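Ticket 148: Parcel labels printing blank on the second page
Status: Open (reopened)
Product: Vonia label desk
Raised by: Stenero packing room

16th October
Every batch longer than one page comes out with the first page fine and the second blank. Support told us last time that this was a paper problem. We changed the paper. Same result, so I don't think it was a paper problem.

Things tried so far, before anybody asks:
Restarted the printer and the computer.
Removed the driver and put it back.
Swapped the cable for the one from the Georgiou order desk, where it works perfectly well.
Printed the printer's own test sheet. No fault, both pages.

The last one matters, I think. If the printer can do two pages by itself, I find it hard to believe the print head is worn out, which was the second theory we were given. It was also the theory that came with a price attached.

The fault started after the October update. The release notes say "general improvements". I'd like to know what was improved. We have 1000 labels to get out for the next mailing and we are doing them one page at a time, which takes 5 times as long and means somebody has to stand there.

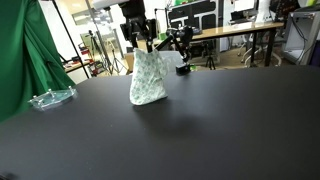

Vonia Support wrote that the October update didn't touch printing at all, and asked us to set the page size by hand under Settings, Paper, then send a batch of 2 pages and report back.

Done. Page size was already correct. I set it again anyway, saved it, closed the program and opened it. The second page is still blank.

What I did notice is that the preview shows both pages properly, but if I save the batch as a PDF the second page is blank in there too. No printer involved at any point. So can we please stop talking about the print head?

Vonia Support: Thanks, the PDF is useful. Please attach it along with the template file. It may be the carrier field, called Enum in older templates - try a new template without it.

Tried it. A new template without Enum prints both pages. Putting the field back breaks it again. I'd call that a fault in the update, whatever the notes say, and I'm leaving this open until there is a fix. Both files attached.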